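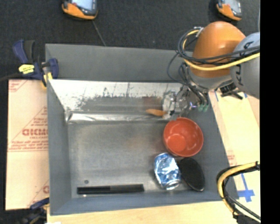

Picking station at the Flostisa bench: arm, gripper and metal bin with mixed loose objects.

Bin picking by demonstration - frequently asked questions

What is covered on this page?
Recording demonstrations for the bin-picking task, either by moving the arm by hand or by driving it remotely. For model training and deployment, see the Civero pages. For arm faults, see the controller manual.

What is the difference between hand guiding and remote control?
In hand guiding, the operator holds the arm and moves it through the pick while the controller compensates for gravity. In remote control, the operator sits at the Drusar console and the arm follows the hand controller. Both modes write the same file format, but they must not be mixed within one session.

Which mode should I use?
Remote control is the default. Hand guiding puts the operator's arms in the camera view, and the trained policy will never see those. Use it for checking reach, teaching the approach pose and recording joint limits near the bin walls.

How many demonstrations are needed?
Allow 40 per object group as a starting point. The current bin set holds 681 accepted demonstrations across all groups. Adding more of an easy pick does little for the difficult ones, so check the per-object tally before booking console time.

What counts as one demonstration?
One approach, one grasp, one lift and one release at the drop position. Start recording with the arm at the home pose. Stop once the fingers are open and the arm has cleared the drop position.

Which objects are in the set?
The set is deliberately uneven in shape and finish. It includes a round bowl, an aluminium can and several dark, flat or narrow items. Objects may touch. Do not separate them by hand before a run unless the session sheet calls for it.

How should the bowl be grasped?
By the rim, with one finger inside and one outside. If the bowl is hard against a wall, grasp the side facing the centre of the bin. Pushing it clear first is allowed, provided the push is part of the recording.

And the can?
Across the body, never end to end. Line the wrist up with the short axis before descending. A can that rolls on contact is still a usable demonstration if the operator recovers and completes the grasp.

Why does the depth image have holes in it?
The inner surfaces of the bin are reflective and return little usable depth at some angles. Dark objects have a similar problem. Operators should judge height from the colour view and descend at the slow setting for the last part of the travel. Do not line the bin with paper or spray it, as this changes the data for everyone.

Can I move the bin?
No. The bin is clamped to the bench and its position is part of the calibration. If it has been knocked, stop recording and run the Vainio calibration routine. An offset greater than 2 mm at any corner means that recordings made since the last check go to review.

Do the cables affect the recording?
They can. Cable drag shows up as a small steady force at the wrist, mostly in large rotations. Before each session, run the arm slowly to both ends of the wrist range and watch that nothing catches on the bin edge. Leave enough slack at the wrist and re-zero the force reading afterwards.

Should failed grasps be deleted?
Label them, keep them. Use "missed", "dropped" or "wrong object". Delete a file only if the recording itself is faulty, such as a frozen camera stream or a missing gripper signal.

What if there is a delay between my hand and the arm?
Around two seconds of lag at start-up is normal while the streams synchronise. If it persists, release the enable switch, wait for the arm to hold and reconnect. Do not try to steer through it.

Who approves new operators?
Lakshmi Rodrigues signs off console access after a supervised session. The next intake is in April. Access to hand guiding is granted separately and requires the bench safety induction.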